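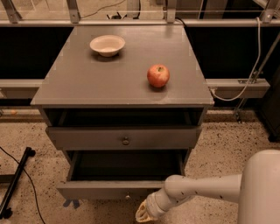
Where food is kept in a home has an effect on how often it is eaten, but most household food studies record only what is bought and what is thrown out. We wanted a record of the places in between. During the first visit to each household we noted every spot where fruit was kept and put it into one of three classes: in the open, on a shelf or in a compartment without a door, and behind a door or drawer front. A single piece of furniture can offer all three. The grey cabinet in Figure 1 has an apple and a shallow bowl on its top, an open compartment under the top, and a closed drawer below that. Fruit placed like this apple, on the surface and beside the bowl, was coded as in the open. We made no separate class for fruit inside a bowl, although we did write the bowl down where there was one.

### 3.2 Households and visits

We recruited 40 households in Pratden and Fesia through notices in the two public libraries and a letter sent home by one primary school. Pratden is the larger town and has a supermarket within walking distance of most streets. Fesia has a general store with a small fresh section, and most families there drive to Pratden for their main shop. Households had to have at least two members and had to prepare their evening meal at home on most nights. We did not screen for income, diet or allergies.

Each household took part for 13 weeks. The person who did most of the shopping kept a paper diary of fruit bought, fruit eaten at home and fruit discarded. Fruit carried out of the house in lunch boxes was entered on its own line, as we had no means of knowing whether it was eaten. Juice, dried fruit and tinned fruit were left out. Each household received a grocery voucher at the end of the study, whether or not the diary was complete.

Home visits were made by Ylva Lindqvist in Pratden and Quentin Texier in Fesia. Visits were booked ahead, and this may have led some people to tidy up. We asked them not to, and several told us they had anyway. To limit the problem, the visitor asked where fruit had been kept over the past few days as well as noting where it was at the time. When the two differed, we used the answer given by the household and flagged the entry.

### 3.3 Coding of locations

A location was any surface, container, shelf, drawer or appliance holding at least one piece of whole fresh fruit. Kitchens were coded first, then eating areas, then any other room the household was willing to show us. Bedrooms were optional. We had expected few entries outside the kitchen, but desks, hall tables and bedside furniture all came up often enough that we kept them in the analysis.

Refrigerators were coded as closed storage, including those with glass doors. A cloth or net cover laid over a bowl did not change its class. Fruit left in a shopping bag was the hardest case – a bag on a bench is in plain view, but what it holds may not be. We settled on closed storage for any bag that had to be opened or pulled aside to see the fruit.

Both visitors coded a practice set of photographs before fieldwork began and discussed the entries on which they disagreed. Most of these concerned deep shelves, where one visitor had judged by the lack of a door and the other by how dark the inside was. The written rule now goes by the door alone, so a deep and shaded compartment is still an open shelf. A person standing in the room may not notice fruit kept there, and we return to this point in Section 5.

### 3.4 Change of location

At the end of week 7 half of the households in each town were asked to move their fruit to an open location of their own choosing, preferably in a room used in the afternoon. The rest carried on as before. We did not supply bowls or stands. Berries and cut fruit could stay in the refrigerator, and households were free to move other fruit back if it was spoiling. Any such move was written in the diary with the type of fruit and the reason given.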